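Cleaning a kitchen counter planter without wrecking the flowers

Updated 7th March

Quick one. Planters by the sink get grimy fast – splashes, dust, greasy fingerprints on the rim. Takes 11 minutes if you don't get distracted.

You need: a soft cloth, warm water, drop of dish soap. No sprays near the petals please.

Step 1. Dust first

Dry cloth round the rim. Pick off dead bits and any loose soil. Papery petals snap easy so keep your sleeves out of teh way.

Step 2. Wipe the sides

Dampen the cloth, wring it hard. One hand holds the planter on the near side, the other does the wiping. Top to bottom, then refold to a clean bit. Don't lift it by the rim – the cheap ones crack. Ask me about my old Plokedport one. 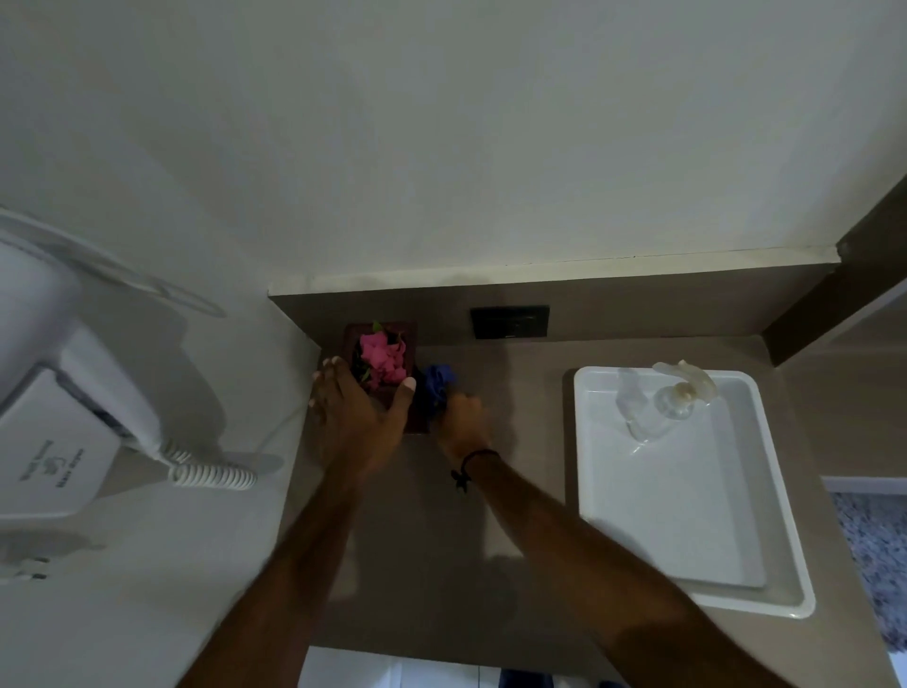
Step 3. Do the corner behind it

Slide the planter forward. Wipe the counter, then the backsplash. Dry cloth only around the socket, never a wet one.

Step 4. Dry and put back

Dry the bottom too or you get a ring. Mine left one in May and it took 400 ml of vinegar and alot of scrubbing to shift.

Real plants – water after cleaning. Fake ones – cool hair dryer on low for the dust, tip from Peter Danko, works fine.

Repeat every couple weeks.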